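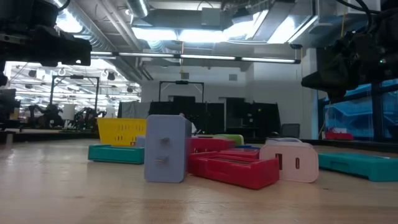 Search the notebook Search Go

February 25, 2018

Sunday, and quiet, so I have given the afternoon to the adapters and the trays, which I have been promising to do for weeks. I know it is hardly the grandest job in the workshop, but I do get tired of hunting for a plug every time something runs flat, and I suspect the rest of you do too!

I began with the chargers. The lavender one with the two prongs has been wandering from bench to bench all winter and now it has a home, in with the power things, along with the pale pink block that has the two ports in its front. I like having them in silly colours, I must say. You can ask for "the pink one" across the room and somebody will hand you the pink one, and there's no squinting at tiny grey print on the underside. I did go looking for the print, mind you, and wrote what I could make out on the sheet inside the cupboard door. One of them says 1,000 mA and another 900, and I have put a strip of tape round the 900 so that it doesn't get used for the big lamp again.

The trays took longer. We have the red ones and the teal ones and the yellow basket with the slots, and over the months everything has ended up in everything. My thinking (please argue with me if you hate it) is this:

Red: chargers and adapters, and nothing else whatsoever.
Teal: anything waiting to be tested.
Yellow basket: leads, coiled and tied. The slots let you poke the tails through, and it keeps them from knitting themselves together overnight.

I tried the red trays flat in the Stedura drawers first, but the thick walls waste a good deal of space and the drawer wouldn't close over the taller blocks. So they are going on the open shelf by the window, turned longways. Fourteen would fit up there if we ever had that many, heaven forbid.

Washed all the plastic in the sink with plain soap. The glue left by the old Kostbridge labels did not want to come off, and I ended up using cooking oil and a rag, then soap again, and that did the trick nicely. Don't use the scraper on them, it leaves white marks. I found that out on the underside of one teal tray, sorry.

Leads next. Tied up 33 in all and gave up on the last tangle, which is in a carrier bag under the bench for a braver person. Two had split at the collar and went straight in the scrap box.

Still to do: new labels, larger writing this time. Ask Skakalholm whether they still sell the small yellow baskets, a second would be handy. The Kakakhel box wants going through as well, though I'd happily leave that until June when the door can stand open, it is dreadfully dusty in there.

Wiped down the table before I left. Kettle needs descaling.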